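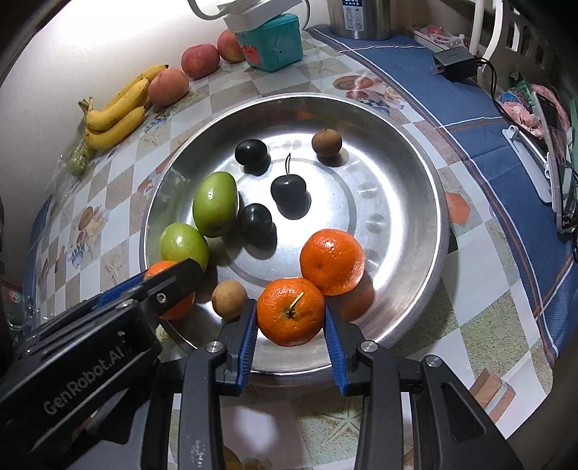
What sort of gripper is best for picking up soft fruit?

A two-finger gripper with soft, ribbed pads is a good place to start, as long as you can control how far it closes. Suction is quicker on smooth, firm skins but struggles with stems and dimples, and hard flat fingers tend to bruise.

I'd have given you a much vaguer answer before the open day at Domside in June, which I went to mainly for the free parking and came home from with four pages of notes and a sore thumb. I do packing trials for a small fruit and veg supplier, so anything that claims to pick up a plum gets my attention, and Domside had promised a whole morning of trying things out with your own hands. No slides! (There were slides, but only during the tea break and you could sit with your back to them.)

We started just after nine in the Ogura room, upstairs at the end of the corridor, with Mei-kuen Lui handing out lanyards and telling people to put their bags under the benches. She runs the gripper side of things and she's very good at getting a room of strangers to stop being polite and pick up the kit. Within ten minutes a man next to me had dropped a boiled egg on his shoe.

The hand-held ones first

I'd only used grippers on the end of an arm before, where you type in a number and hope. Holding one in each fist is a different business. You feel daft for a minute or so and then you start doing it properly, leaning in with your elbows out like somebody carving a chicken. The pair I liked best for round fruit were black with ribbed blue pads on the fingers, and "GenRobot.AI" down the side, and mandarins are a lovely thing to learn on with those. You come in from either side, squeeze until the peel stops sliding about, and up it comes with its bit of stem still on.

Longans were harder for me. They're so small that I kept chasing them about, and with a shiny steel tray underneath there's nothing to hold them still while you line up. My trick, if it counts as one, was to push the longan up against something bigger and then close on it. Mei-kuen called that cheating and then showed me she does it too.

Plums I found easy, a cherry with a long stem much less so. Do you go for the fruit or the stem? I went for the stem and it swung round and slapped into my own finger pad. The woman opposite went for the fruit, very low down, and made it look like nothing at all.

My thumb gave up after about half an hour. If you have small hands, ask to swap early, and take the weight on your forearm when you can. I wish somebody had told me that over the coffee.

Then the arm

Downstairs they had the Arkano arm set up behind a yellow line, and this was Rostyslav Chornovol's patch. He'd fitted it with quick-change plates so that he could swap grippers between rounds, and he let us choose the order. We voted for suction cup, then three-finger, then two-finger with soft pads, then the two-finger with bare metal (some of us wanted to see a tomato suffer).

Notes from my pad, tidied up a bit:

Suction cup. Fast, and quiet once it had hold of something. Great on apples. On an orange with a deep navel it hissed and let go unless it was turned to a smooth side first. The arm didn't know to do that, so Rostyslav turned the fruit by hand.

Three-finger. Very secure and rather lovely to watch. Needs space all the way round, so in a full tray it kept nudging the neighbours. I'd use it for single items on a belt and nothing else.

Two-finger, soft pads. Slower than suction. It got into gaps the others couldn't, and I couldn't find a mark on anything it had held. The rated load was 700 grams, plenty for our stuff apart from melons.

Two-finger, bare metal. Poor tomato.

The thing I hadn't thought about was closing speed. I've always fussed over force. Rostyslav set the soft fingers to the same final squeeze twice, once closing fast and once closing slowly, and the fast one knocked the pear sideways before it had got a grip on it at all. He said he now sets the speed first and leaves the force alone until that's right. I've changed our own test sheet to match.

He also had a running total of picks on a little display by the door, for every gripper put together since the arm was installed. It said 3651 when we came in. I was hoping to see it pass some pleasing number before lunch but the suction round had too many drops, and drops don't go on the total.

Cameras

A shorter session, and a bit of a squash, as it was in a side room with one window. We compared an overhead camera, hung 700 millimetres above the bench, with an Indach camera mounted right by the fingers. From overhead you can see the whole tray and plan your route, and then the gripper comes in and blocks precisely the piece of fruit you're interested in. From the wrist you get the fingers and whatever is between them the entire time, but you lose track of what's at the far side. I had a go at steering from each screen and was hopeless on both, slightly less hopeless on the wrist view.

Shiny trays are a nuisance for both. A polished metal dish throws the light straight back up and a dark cherry on top of its own dark shadow is a proper puzzle, even for a person. Somebody suggested a matt liner. Mei-kuen's view was that you ought to practise with the awkward tray too, because that's what kitchens have in them, and I'm with her on that one, though in our packing shed I'd go for the liner tomorrow.

Lunch and afterwards

Sandwiches, decent ones. Crisps ran out. I got talking to two people from a bakery who were there about buns, which are apparently far worse than plums, and we swapped addresses.

In the afternoon you could book a slot on the controller bench, and I'd put my name down for it, but the queue was long and I'd rather spent myself on the arm. From the bit I watched, the joystick box was much nicer than the tablet. On the tablet your finger covers the button you're trying to press, and two people in a row closed the gripper when they meant to open it. I can't tell you more than that.

If you're thinking of going

There were 200 places for the day and I gather they went quickly, so get in when the list opens. Choose the morning for the hand-held session. Wear shoes you don't mind getting egg on. Take your own fruit if you've a particular problem with it: they're happy to let you try, and I was kicking myself for leaving a crate of very ripe apricots at work. Parking is behind the building, past the bins, and the sign for it faces the wrong way if you come from the roundabout.

I've asked Rostyslav for the name of the pad material and he's promised to email it over. When it turns up I'll add it here.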